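Do You Need a Bathroom Organizer? Clalside Firm Says Probably Not

Holub Home Services publishes April findings on toothbrush storage and asks shoppers to put their wallets away

CLALSIDE — Every spring the stores fill up with trays, caddies, risers and little bamboo towers, and every spring people are told that their bathroom sink is a problem waiting for a purchase. Holub Home Services, which has been sorting out other people's closets and cabinets in Clalside for 12 years, is not convinced. This month the company released the results of its Dania project, a look at how households store the few small items they use every day, starting with the toothbrush.

The short version is that a mug does the job for most people. The longer version follows, with some grumbling.

What the project looked at

Dania began as an argument in the Holub office over a client's shopping list. The client had asked for help with a crowded sink and had already picked out a wall rack, a drawer insert and a covered stand, all for two toothbrushes and a tube of toothpaste. Bahman Rashti, who founded the company, asked whether anyone had checked that such things made a sink easier to live with. No one had.

So the company went back through its own records. Over the life of the business, staff have written up 2,963 small-item jobs, meaning a sink, a shelf, a drawer or a single countertop. From the most recent of those, 74 households agreed to keep their toothbrushes in an ordinary drinking mug for 18 days and then tell Holub what they thought. They could use any mug they owned. They were asked not to buy one.

"I was ready for people to hate it," Rashti said. "The catalogs make it sound like a mug on the sink is something you should be ashamed of. Then the notes came back and most of them were about whether the mug was too short. That's a real complaint. I can work with that."

What people said

Most households that finished the trial said they would keep the mug. A smaller group went back to what they had before, and several of those had small children who liked to pour things out of it. A few people said they could not tell any difference at all, which Holub considers a fair result for a question about where to put a toothbrush.

The complaints were specific. Tall, thin mugs tipped when loaded with an electric brush. Very wide ones let the brushes fall across each other. Mugs with a narrow base were disliked by nearly everyone who tried them. Water collected in the bottom of all of them, and people who did not empty the mug noticed it soon enough. Holub would like to point out that water also collects in the bottom of holders sold for the purpose, and that many of those have corners you can't get a sponge into.

"People ask me what the right product is," Rashti said. "I ask them what's in the kitchen cabinet. They look at me like I'm trying to get out of doing the work — and maybe I am, a little."

Holub tried the same pairing away from the sink, on a plain tabletop, to see how a brush and a mug get along when there is no ledge or backsplash to lean on. A table is less forgiving than people expect. A brush set down flat takes up more room than one standing in a mug, and it spends its time on whatever else has been on that surface. The company's advice for anyone sharing a small apartment, where the table sometimes ends up doing the work of a bathroom shelf, is to settle on one place for the mug and keep it there.
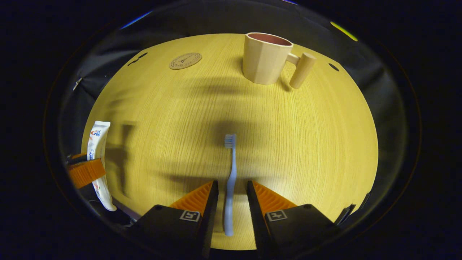
Choosing a mug without going shopping

Holub's guidance fits on an index card, and the company sees no need to sell the card.

Pick something heavy for its size. Stoneware is fine, and so is any thick cup that has lost its saucer. Check that your hand fits inside, or at least a bottle brush, so it can be washed properly. Stand the brush up in it before you commit. If the mug leans or slides when you let go, put it back in the cabinet and try the next one.

Color and shape are up to you. Holub staff were asked many times whether a light mug shows stains more than a dark one. It does, and you should want it to.

Put the brush in handle down. Empty the mug every few days and wash it with the dishes, at which point it needs no cleaning routine of its own. If two people share a mug and the heads touch, use two mugs.

What the findings don't show

The company wants to be plain about the limits here. The households were Holub clients, so they had already paid somebody to help them tidy, and people like that may be easier to please or harder. No one tested the brushes for germs. Holub is not a dental office and makes no claims about teeth or gums. The trial was also short, and a habit that lasts through one April may be gone by summer.

Nor does the company claim that every organizer is a waste. Households with limited hand strength often did better with an open wall holder at chest height, and Holub will keep recommending those where they help. Its doubts are about the rest: the tiered stands, the matching sets, the lidded boxes for objects that are picked up twice a day.

"If you love your bamboo tower, keep your bamboo tower," Rashti said. "I'd just like to know what it's doing for you that a cup can't."

Next for the project

The next round of Dania will look at kitchen drawers, where Rashti expects a rougher ride. Dividers have loyal fans, including most of his own staff. Households in Clalside and the Drumon area can ask to take part at any Holub appointment or by stopping in at the front desk before 4 p.m. There is no fee and no gift. Participants should be willing to leave one drawer alone for the length of the trial.

About Holub Home Services

Holub Home Services provides sorting, packing and household setup in Clalside and Drumon. The company does not sell storage products and takes no commission from firms that do. Printed copies of the Dania notes are available at the Clalside office on request.

Media contact: Bahman Rashti, Holub Home Services, Clalside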